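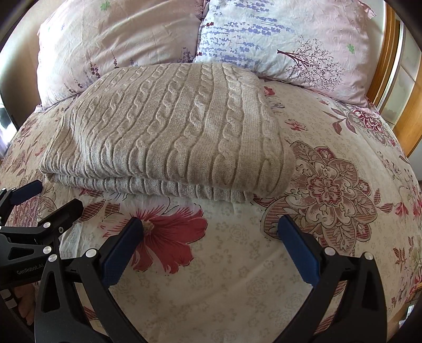 Yolanda Cuervo wanted me to know, before I'd even sat down, that she is sick of hearing it called a cold snap bill. Her heating bill went up in August, she pointed out, when the furnace was off and every window in the house was open.

I'd written to her after she posted both bills on the Letum neighborhood page and the replies went on for days. People were furious, people were confused, and a lot of people (me included!) went digging through the recycling for their own. So on Friday, October 11, 2019, I drove over to her place with a notebook and my last four statements from Prasteo Gas, and we spread the whole lot out on her kitchen table.

"Look at the top line first," she said. "Everybody looks at the bottom line. The top line is gas, what I burned. That's nothing, that's my stove. Then you go down and there's the customer charge, and that's where they got me."

The customer charge is the flat part, the part you pay for being hooked up at all. Hers had doubled. Mine had too, and I'm a little embarrassed to say I'd paid it without noticing, but then I have autopay and I open my mail about as often as I clean behind the fridge.

Yolanda used to do billing for a dental office, so she reads this stuff faster than I do. She'd called Prasteo on a Monday morning and stayed on hold for 55 minutes. "I did my ironing," she said. "I had them on speaker. I know that song now, I could play it for you on the piano." When somebody finally picked up, they told her the new charge had been explained in an insert that went out with an earlier bill. Did she get the insert? "I get a lot of inserts. I got one about planting trees away from the gas line. I read that one! It was good!"

I asked if she thought the increase was unfair or if it was more the way it was done.

"Both. Okay, more the way. If the pipes are old, fine, tell me the pipes are old. But look who pays for it. My sister has the big house out past Ayala, with the pool heater and everything, and she pays the same flat charge I do. I'm in two bedrooms. If I turn my thermostat down to 50 and sit here in my coat, I still pay it."

And that was the thing that bugged people most on the neighborhood page, too. You can't save your way out of a flat charge. Prasteo's notice (I found mine in the end, stuck inside a pizza menu) says the per-unit price of gas is coming down a little at the same time, and that a typical household will see "a modest change over the year." I read that bit aloud and Yolanda laughed pretty hard.

"Typical who? Typical my sister."

She has looked into switching. Mandari Energy has been knocking on doors around Letum offering a fixed rate, with savings of up to 4 percent on the supply part of the bill. She heard the young man out on the porch and then asked him whether the customer charge would go away. It wouldn't. That part stays with Prasteo whoever sells you the gas. "He was very polite about it. He said most people don't ask." She didn't sign, and she's not telling anyone else what to do, but she'd like them to ask that same question and also find out what it costs to leave early.

We got sidetracked here for a good while about window plastic. She's for it. I've never gotten mine to go on without looking like a wrinkled sandwich bag, and she says I'm stretching it before I use the hair dryer, so I'll try again this year.

What she'd really like is budget billing that makes sense. Prasteo has a plan where you pay the same amount every month, and she was on it for 2 years. She dropped it when the yearly catch-up bill came in higher than her car payment. "They said it evens out. It evened out all on one day."

Before I left I asked if she was going to the rate hearing at the Ayala library, and she'd already put in her name to speak. She gets three minutes. She's been timing herself with the stove timer and she's still running long.

"I could cut the part about the hold music," she said, "but I don't want to."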